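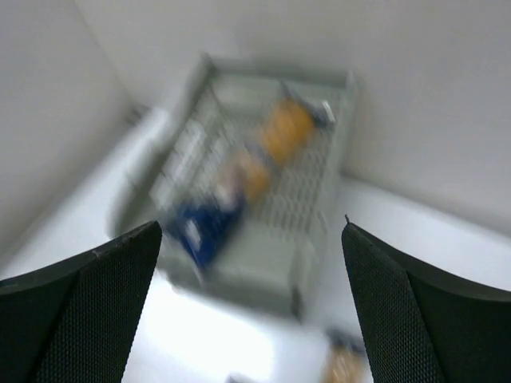 Dretell put its video download page back online in April with a new encoder. The site's engineer said the old one failed on clips over 500 MB. "We split the file into 13 MB parts – the player joins them again," she said. Zatmont, which hosts the music clips, now limits each account to 300 downloads a month. Asked about sound quality, she said the audio track is copied as is. "Only the picture is encoded again." Song previews are next.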